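Simulated kitchen cell: left gripper drifts on the door-open task

Posted in: Setup and Maintenance > Bimanual cells

Damian Nägeli
I look after a simulated two-arm cell in a kitchen layout, tall appliance or cabinet door on the left, counter on the right. The left arm reaches for the edge of the door and pulls it open. Since the April update of our controller the left fingers settle short of the rail in some episodes. Joint tracking is clean. The right arm shows no problem on counter tasks.
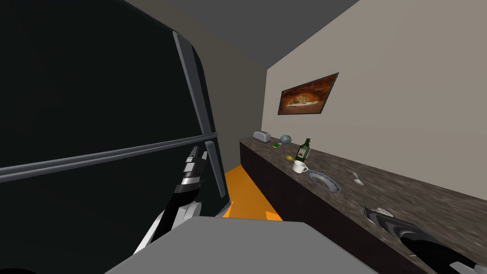

Controller runs at 400 Hz. Gripper stiffness is 2755, unchanged from the old config. I have reloaded the robot model twice and compared the joint limits line by line. Seed 2516 fails every time, so it is easy to reproduce. What should I check next?

Hiu-tung Kong
Check the tool frame before you touch any gains. If joint tracking is clean and the fingers still stop short, the target is being computed from the wrong point.

Print the left tool frame in base coordinates with the arm at home, then do the same with the old controller. The two should match. In our Skumolico cell the update had reset the left offset to the wrist flange and kept the right one, and the symptom was the same as yours.

If they match, look at the collision mesh of the door. A convex hull around a curved rail is fatter than the visual mesh, so the fingers touch it early and the controller holds there. Turn on the contact display and run your bad seed. Contact points floating in free space mean the mesh needs to be split into smaller pieces. Leave the stiffness alone until both checks are done.

Pascual Rivadeneira
Had something like this, raised the stiffness and it went away. Try that first, it's quicker.

Špela Đorđević
Raising stiffness will push harder against a bad mesh and you get jitter at the door. Do what Hiu-tung wrote. Also clear the cached meshes after you edit them. Ours kept loading the old hull for 72 episodes before I saw the file date.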